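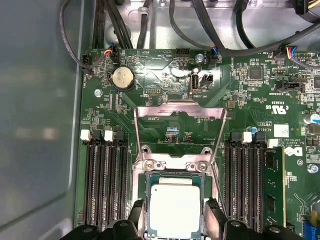

Somebody at the Prustton run-through wanted to know why a talk about repairing old computers spends its first ten minutes on paperwork, and whether that part could go. It stays. Pause here for groans.

Slide 2. Tatuto library repair night, 15 Mar 2018. Say where it is, because people from the city think it's a brand of yoghurt. We had 33 machines on the tables by tea time and six with a note saying what was wrong. One note said "slow". One said "see other note".

Slide 3. The ledger. 1402 items logged to date, 881 gone home working. Don't apologise for the difference. A fair slice of it is printers, and printers have their own theology.

Slide 4. What goes on the tag: owner's phone number, the fault in the owner's words, whether they want the data back. Ask about the data first – people remember the wedding photos at the exact moment you've wiped the drive. Tell the Herrera Street story only if running early. Leave out the bit about the council.

Slide 5. Processors and sockets. Keep it short. Hold the chip by its edges, match the corner mark, don't press. If it needs force, it's the wrong way round or the wrong chip.

Slide 6. Spare parts. Plolteo sends us a box each March with no list in it. Colour-coded tubs helped until we ran out of colours.

Water. Then questions.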